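How to Sort a Bin of Mixed Odds and Ends

Every house ends up with one. It might be a drawer, a tote in the garage or a deep box at the bottom of the hall closet, and it holds whatever was on the floor the last time company came over. Sorting it takes less than an afternoon if you work in the right order.

What you need

A wide container with a flat floor, 2 smaller boxes, a trash bag, an old towel, dish soap and a roll of masking tape.

Step 1. Spread everything out

Tip the contents into the wide container a little at a time. Metal is good for this because grit wipes right off it, but plastic will do. Leave space between things. If items are piled on top of each other you will keep picking up the same ones.

Step 2. Take out the big pieces first

Start with anything longer than your hand. Hairbrushes, hats, flashlights and kitchen tools go straight into the first box. They take up most of the room, and the small stuff is easier to see once they are gone.

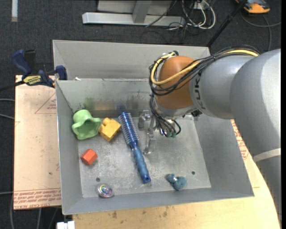 Toy parts come next. Put all blocks in the second box, whatever set they came from. You can match them up later, or let the kids do it. Don't stop to look for missing pieces now.

Step 3. Clean as you go

Pull the hair out of brushes with the tail of a comb, then swish the bristles in warm water with a drop of dish soap. Lay the brush bristles down on the towel overnight. Plastic blocks can be washed in the same water – do them before the brushes. Wipe painted wood with a damp cloth and don't soak it.

Step 4. Put things where they get used

Brushes go to the bathroom and blocks go to the toy shelf. Write the room on a strip of tape and stick it to anything you can't carry over right away. Anything still without a room after a week can go in the donation bag.

Step 5. Wipe out the bin

Shake out the dust, wipe the corners and dry it before you put it away.

Written by Manon Dhillon. Last updated 24 April 2002.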